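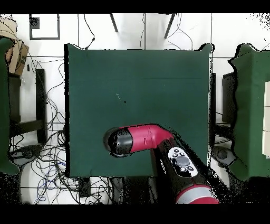 Photo credit: Meinecke Media

Category: Relocation & Housing
Reading time: 2 min

Pre-Lease Inspection Checklist for Furnished Rentals, Dakville

Incoming residents are asked to complete this form with the landlord or agent before signing. Mark each item Pass, Repair or N/A. The comments come from the inspection of a two-bedroom unit in the Sevia district in April.

1. Entry doors and locks
Pass. Deadbolt turns freely. Two sets of keys received.

2. Window bars and emergency exit
Repair. The release latch in the rear bedroom is stiff and must open from inside without a key.

3. Water supply and storage tank
Pass. The 300-gallon tank has a fitted lid. District water may be shut off in the dry season – confirm the tank is full at move-in.

4. Electrical panel and outlets
Repair. Kitchen outlets are not grounded. Landlord to correct within 19 days of signing.

5. Gas cylinder and hose
Pass. Cylinder stands outdoors, upright and chained.

6. Smoke alarms
Repair. None in the hallway.

7. Drainage and roof
N/A. Roof is maintained by the building owner, Ceser Properties.

8. Street access and lighting
Pass. Bus stop at the corner. Lighting on the north side is weak after 7 p.m.

Items marked Repair must be listed in the lease. The landlord must be given 24 hours' notice of any return visit.

Inspected by: Edeltraud Brandes, Newcomer Housing Office
Tags: renting, moving abroad, home safety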